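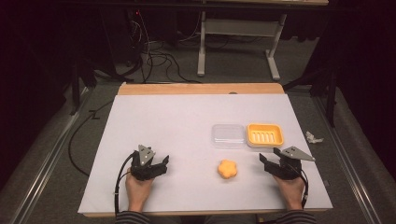
Week 4: The cable that nearly got us

Hello all. I promised last time we'd do a proper fault this week, one of my own, so you get the soap dish job. I ran this one with Efua Ofori as part of the Jarnance work, and she has read these notes and taken out two things I'd remembered in my own favour.

The task

Two hand-held grippers, one person, one soap dish. Lid off, soap in, lid back on. We record the person's hands doing it and the arms learn from the recordings (you met this in week 2, so I won't go over it again). Easy for a person! You'd be bored in a minute. We had 60 takes on the plan and I thought we'd be home for tea.

What went wrong

The jaw opening on the left gripper started dropping out. It didn't stop dead, which would have been kind of it. It held the last good number for a moment and then jumped to the right one, so on the plot you get a flat bit and then a cliff. The logger was quite happy with that. It wrote a value every time it was asked and never said the value was old.

I blamed the software first, of course, and lost most of an afternoon to it. Efua was the one who noticed that the flat bits came when the wrist was turned furthest over, reaching for the lid. She held the gripper still and wiggled the cable where it goes into the back, and there was our cliff, on demand. The plug was working loose a little every time the hand twisted.
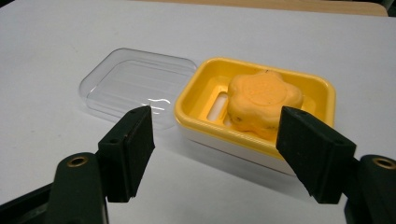 Now, a stale jaw reading sounds like a small thing. Think about what the arm would do with it, though. It learns that the jaws can be wide open while the lid is going up in the air - so it opens, drops the lid, and carries on as if it's still holding it. Then it comes down with the soap on top of whatever is lying there. With a soap dish you get a cracked lid. With somebody's fingers near the tray I'd be filling in a form.

What we changed

The cable is now tied to the gripper body with a bit of slack before the plug, so a tug pulls on the tie. Every reading carries its own time stamp, and if it's too old the take stops and beeps at you. It's an awful beep. Before each session we turn both wrists all the way over, both directions, and watch the plot while we do it.

We also threw out every take from that day, including the ones that looked fine. I argued for keeping them and lost. Efua was right, I think, but have a go at arguing my side in the seminar if you like.

For next week

Read the Skollholm fault report, sections on wiring only. Then write me half a page on where else in our set-up an old number could pass for a new one. Anouk Smits is taking the seminar, so send it to her and copy me in.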